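Derana tool board: section 6, Arranging hooks and holders

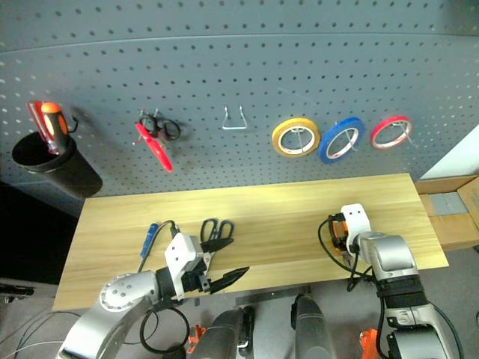

Photo: Ludivine Tessier / Daveck

6.1 Before you start
Fix the board to the wall as set out in section 5. Clear the worktop below it.

CAUTION: Do not move a hook while a tool is hanging from it.

6.2 Screwdrivers
1. Offer the cup holder (part 119) up to the far left of the board.
2. Push both lugs fully home, then press down until they lock.
3. Stand the screwdrivers upright in the cup.

6.3 Scissors
1. Fit a peg to the right of the cup holder.
2. Close the blades and hang each pair by its handle loops. Two pairs may share one peg.

Note: Return scissors and screwdrivers from the worktop to the board when work stops.

6.4 Tape
1. Fit one wire hook (part 233) for each roll, in a single row. The photo shows yellow, blue and red rolls.
2. Pass the hook through the core of the roll.
3. Turn the roll by hand. If it rubs against the next one, move the hook one hole to the right.

6.5 Spare hooks
A U-shaped wire hook may be left empty on the board. To remove it, lift the front end and draw it out of the holes.

Replacement hooks: order set 724.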